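Pesquisar neste site Pesquisar Digite e pressione Enter

Perguntas que me fazem sempre sobre montar o próprio computador

Atualizado em 2018-03-05

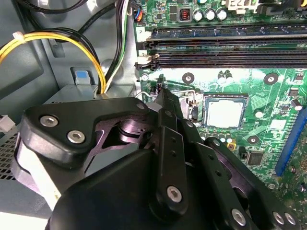 Quanto tempo leva para montar um PC pela primeira vez?

Reserve uma tarde inteira. Na minha primeira montagem comecei depois do almoço e só fui ligar a máquina quando já estava escuro lá fora, e olha que eu tinha lido o manual da placa-mãe duas vezes na véspera. Hoje faço bem mais rápido, mas continuo deixando a tarde livre, porque montar com pressa é pedir para dobrar pino ou esquecer cabo.

Preciso entender de eletrônica?

Não precisa, não! Eu não sei soldar, não sei ler esquema elétrico e até hoje confundo ampere com watt quando estou cansada. Montar computador é encaixar peça no lugar certo e ler manual. Se você já montou um guarda-roupa com aquelas instruções só de desenho, está mais do que pronto (o guarda-roupa é mais difícil, juro).

Que ferramentas você usa?

Uma chave Phillips média com ponta imantada, umas abraçadeiras de velcro e uma lanterna pequena. A minha chave é da Lenz, já tem anos e o cabo está todo mordido pelo cachorro, mas funciona. Eu também gosto de ter um potinho para os parafusos, porque eles somem debaixo do sofá numa velocidade impressionante.

E a tal pulseira antiestática?

Eu tenho uma e uso quando lembro. Quando não lembro, encosto a mão numa parte de metal sem pintura do gabinete, com a fonte na tomada e a chave dela desligada, e vou repetindo isso ao longo da montagem. Evite carpete, evite meia de lã, evite gato no colo. Se o clima na sua cidade for muito seco, aí use a pulseira mesmo – custa pouco e dá sossego.

Em que ordem você monta?

Processador, memória e SSD na placa-mãe ainda fora do gabinete, em cima da caixa de papelão dela. Depois o cooler, se ele não for daqueles gigantes. Aí a fonte no gabinete, o espelho traseiro (todo mundo esquece o espelho, eu já esqueci e tive que tirar tudo), a placa-mãe, os cabos e por último a placa de vídeo. Tem gente que faz diferente e dá certo também.

Tenho medo de estragar o processador. Como faço para encaixar?

Procure o triângulozinho dourado num canto do processador e o triângulo correspondente no soquete. Alinhe os dois, solte a peça com cuidado e não empurre. Ela tem que assentar sozinha, sem força nenhuma. Se não assentou, levante reto e tente de novo. A força só entra na hora de baixar a alavanca, e em alguns soquetes ela faz um rangido horroroso que é normal. Da primeira vez eu quase chorei.

Quanta memória vale a pena colocar?

Para quem navega, escreve, joga de vez em quando e deixa abas demais abertas, eu indico 16 GB. É o que uso em casa. Se der, compre em dois pentes iguais e veja no manual em quais slots eles vão, porque quase nunca são os dois primeiros. Quem edita vídeo vai querer mais, mas aí você provavelmente já sabe disso melhor do que eu.

Qual fonte você usa?

Uma de 600 W. Para o meu uso sobra, e eu gosto que sobre. O que eu não faço de jeito nenhum é economizar na fonte para gastar na placa de vídeo. Fonte ruim pode levar o resto junto quando vai embora, e já vi isso acontecer na família. Procure testes do modelo exato, não só da marca.

Onde você compra as peças?

Compro quase tudo na Nundilora, que fica a duas quadras do meu trabalho e troca sem drama. O gabinete atual é um Skallolwood que peguei em promoção em maio, com painel lateral que sai sem ferramenta – uma maravilha para quem vive mexendo. Peça usada eu compro também, mas só processador e memória, e só se puder ver funcionando antes.

Quanto de pasta térmica eu passo?

Uma gotinha do tamanho de um grão de ervilha no meio do processador, e o cooler espalha. Já usei espátula, já fiz cruz, já fiz carinha sorridente, e a temperatura ficou praticamente igual em todas. Só confira se o seu cooler não vem com a pasta já aplicada, e tire o plástico da base! Eu esqueci uma vez e fiquei um fim de semana culpando o ventilador.

Montei tudo e não liga. E agora?

Respira. Comece pelo bobo: a chave atrás da fonte, o cabo na tomada, o filtro de linha. Depois confira o conector de energia do processador, aquele que fica lá no alto da placa e que é fácil demais de esquecer. Em seguida tire a memória e coloque de novo até ouvir o clique. Se as ventoinhas giram e não aparece imagem, veja se o cabo do monitor está ligado na placa de vídeo e não na placa-mãe. Quase sempre é uma dessas coisas.

Com que frequência você limpa por dentro?

De 3 em 3 meses, com pincel macio e ar comprimido em jatos curtos, tudo desligado e fora da tomada. Seguro as ventoinhas com o dedo para elas não dispararem. Quem tem bicho em casa talvez precise limpar mais vezes, principalmente os filtros da frente.

Posso mandar minha lista de peças para você olhar?

Pode, sim, deixa nos comentários com o seu orçamento e para que vai usar. Eu respondo devagar, mas respondo.

Comentários

pixel_manso
Era o conector do processador! Dois dias achando que a placa tinha morrido. Obrigado demais.

mari.teclado
Dá para aproveitar o gabinete velho do meu pai numa montagem nova? Ele é enorme e pesa uma tonelada.

Resposta da autora
Dá, se ele aceitar placa ATX e tiver saída de ar atrás. Mede o espaço para a placa de vídeo antes de comprar!

gutov606
Discordo da pasta térmica, eu sempre espalho com espátula. Mas o resto está ótimo, mandei para o meu irmão.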